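Prenwood 3: the tidy-up software for hand-held gripper recordings

Price: $700 for a single seat, $1,000 for a lab license (up to 30 machines on one network)
Runs on: Linux, plus a Windows build that I keep calling beta even though I use it every day
Page updated: 12/07/2020

Hi, and welcome to the Prenwood page! I'm Rónán Ó Ceallaigh and I write most of this thing out of a small office in Godurthorpe, with help from the folks at Hisonstead on the installer and the license server (so if the installer is nice, that's them).

Prenwood takes the video you record with a hand-held gripper and turns it into something a planner can use. You load a session, it works out the path of the tool, tracks how far open the jaws are, and lets you mark where each grasp starts and stops. Then you export. I wrote the first version for myself after a whole April spent scrubbing through footage with a spreadsheet open next to it, and I still think of it as a better spreadsheet with a very good scrub bar!

What's new in version 3

The jaw tracker is a full rewrite. The old one went by brightness, so black jaws over a dark counter drove it crazy. The new one looks for the pads and the linkage pins and fits the jaw opening from those, and you can drag any of the points by hand if you don't like where they landed. Press J to see the fit drawn over the video.

Fisheye lenses get their own calibration page now. You pick a lens profile or make one from a checkerboard clip, and from then on everything you draw is stored in undistorted coordinates. Straight table edges come out straight in the export, even if they bow like crazy in the raw view. (You can still work in the raw view. I do, I'm used to it.)

There's also a shiny-surface mask. Glazed dishes and glass cooktops throw reflections that the path solver used to lock onto as if they were real corners in the room, and you'd get a lovely smooth path going straight through the wall. Turn the mask on under Solver > Surfaces. It's off by default because it slows down long sessions quite a bit, and plenty of people only ever handle cardboard boxes.

Tableware is what I test on most, partly because it's hard and partly because I like it. Plates overlap, rims are thin, patterns confuse the corner finder, and anything held close to the lens goes soft. If a build gets through a table of dishes I feel pretty good about shipping it.

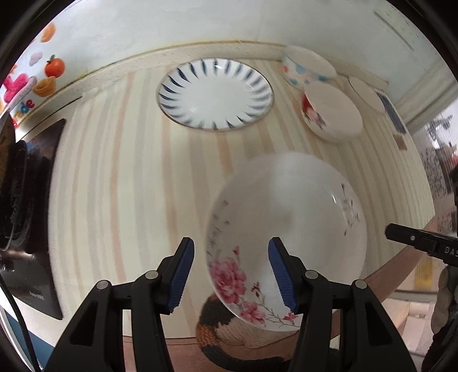 Raw view before undistortion, jaws open, with a flowered plate close to the lens and more dishes toward the back of the table.

A striped cloth is a fun one for the solver, by the way. Long parallel bands give it lots to hold on to in one direction and very little in the other, so turn up Cross Weight a notch if your path drifts along the stripes. Mine usually sits at 3.

Exports and add-ons

You get plain CSV, JSON and our own session format, which is documented in the manual. The Ó Dálaigh add-on (sold separately, ask me) plays a session back against a model of your arm and flags the spots it can't reach. It needs version 3 and won't load in older ones, sorry!

What you get

Download link, license key, the manual as a PDF, a sample session, and email support from me. Updates within version 3 are free. If you own version 2, send me your old key and I'll take the upgrade discount off by hand; the store page still can't do it.

Known issues: the undo list empties when you switch lens profiles, and the Windows build forgets its window size on a second monitor. Both are on my list for the next update.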